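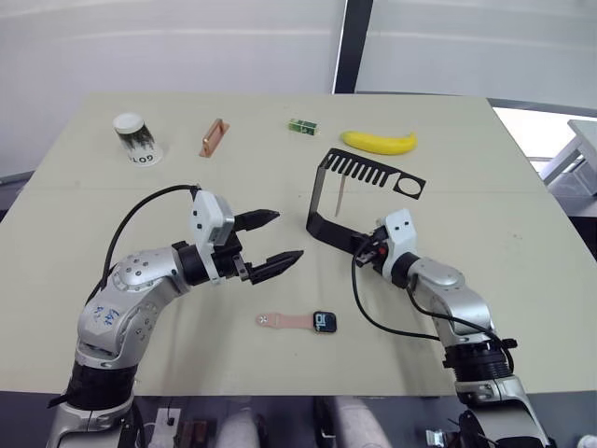

Pale beige top, with a few small things set out on it.

The Brildale Work Table

We've been making the Brildale for 19 years now, and it's still the table we'd want at home (Marloes Van Leeuwen has two!). It's a good, roomy size for sewing, puzzles, homework or a big family supper, and the rectangular top gives everyone a fair share of elbow room. It stands 29 inches high, seats 6, and weighs 58 pounds, so do ask a friend to help you carry it in. 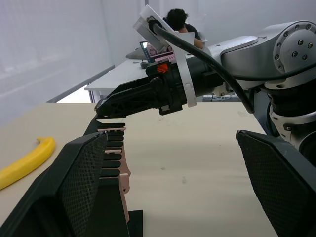
Light wood-grain surface, with a black slotted holder standing on it.

Wipe it down with a soft damp cloth and a drop of dish soap, and please keep the scouring pads in the kitchen. Felt feet and a hex key come in the box. The matching Losell bench is back in November, and Femke will happily put your name on the list.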